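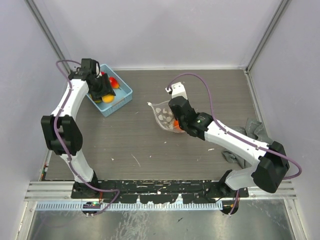 4.2 Route choice among day visitors

The survey was carried out at the ferry landing in Jostelora, where day visitors wait for the last boat back to the mainland. Of the people approached, 111 agreed to take part and 71 gave enough detail for their walk to be redrawn on the base map. The remainder named the places they had been to but could not put them in order, or had spent the whole day in one café. Their answers are kept for the spending tables in Section 5 and are left out here.

Respondents were asked to mark each stop in the order visited, to say how they had first heard of it, and to note any point at which they changed their plan. Marked walks were matched to the path network by hand. Where two paths ran side by side, as they do below the chapel at Vukine, the one with the better surface was assumed. Yevhen Onyshchenko checked the matching against the fare records of the harbour bus, and 10 walks were corrected as a result.

Most visitors went first to the Naltilov viewpoint, whether or not they had read about it beforehand. The signs at the landing point that way, and the harbour bus stops there. Visitors who had planned the day from personal travel blogs were more likely to go on to Vukine afterwards. Those who relied on the printed leaflet tended to return to the harbour by the same path. The leaflet shows Vukine on its reverse side -- a point raised by several respondents without prompting.

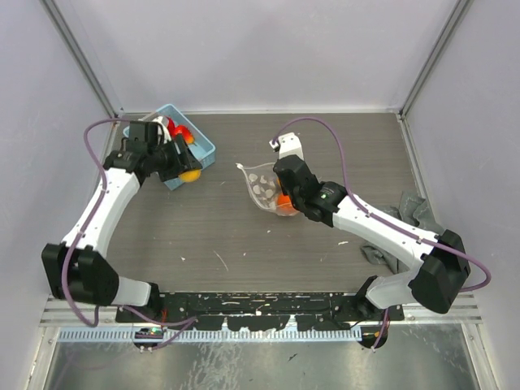

The length of a walk says little by itself, so each leg was also given a detour value, defined as the distance walked divided by the straight-line distance between its two ends. A leg with a value close to one is nearly direct. Higher values mean that the visitor went round something, by choice or for lack of another path. The purple cable on the right in Figure 3 has the general form of a high-value leg: it sweeps from the gripper along the forearm and around the elbow, and its length is greater than the distance it spans. The leg from Naltilov to Vukine has this form on the map, with the headland taking the place of the elbow. Legs inside the old town were much closer to direct, although visitors often described them as the more tiring part of the day.

Detour values were compared with the stated reason for each leg. Visitors following a blog accepted longer detours than the others, mainly on the outward half of the walk. On the return half the difference was small, and the time of the last boat appears to set the route for both groups. Ventura's earlier count at the same landing, made in February when the boats are fewer, found a similar pattern on the return but did not record how visitors had planned their day. The two sets of walks are therefore compared by path segment only.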